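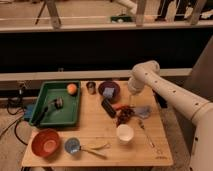
Table view, household clutter set. Green tray on the left, red-orange bowl at the front corner.

Ullotcombe Tabletop Clutter
README, last edited in May

What is inside
This folder has pictures of one wooden table with ordinary things from a kitchen and a house. Nothing is sorted by type. A sponge lies on a purple dish, and a metal cup stands near the back edge. We wanted the kind of table you find when several people have put down what they were holding.

The full set has 162 pictures in 4 folders. Each folder has its own list of objects in the file objects.txt, with one name per line.

How we name the things
Please use the names from the list also when you would say it differently at home. Kylie Prendergast checked the English names, and I (Konrad Witkowska) wrote the notes.

tray – the green one with raised sides
ball – the round orange thing in the tray, also when it looks like a peach
brush – the dark tool with the long handle, in the tray
dish – the dark purple one; some people wrote "plate" and some "bowl", both are merged now
scoop – the small one with the long handle, near the orange bowl
white cup – do not mix with the metal cup
grapes – the dark bunch, always one object, never single grapes
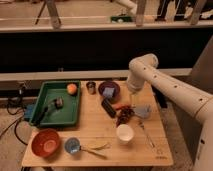
Same table, with the carrot above the grapes and a clear plastic cup near the middle.

Known problems
Clear things are difficult. The outline of a clear cup or a thin bag is easy to lose against the pale wood, so look twice before you mark it as missing. The thin metal utensil has the name "utensil" only, as we could not agree on a better word.

The black object in front of the purple dish was called "remote" by 3 people and "eraser" by one. In the list it is "black block" until somebody decides.

Folders
Veduscombe and Altach are finished. In Cuypers the object list is still without the yellow utensils – I will add them on Tuesday. The folder Ullotcombe gave the name to the whole set and has the most crowded tables.

Corrections
Write the folder, the picture number and the name you propose. Please send one message for each folder.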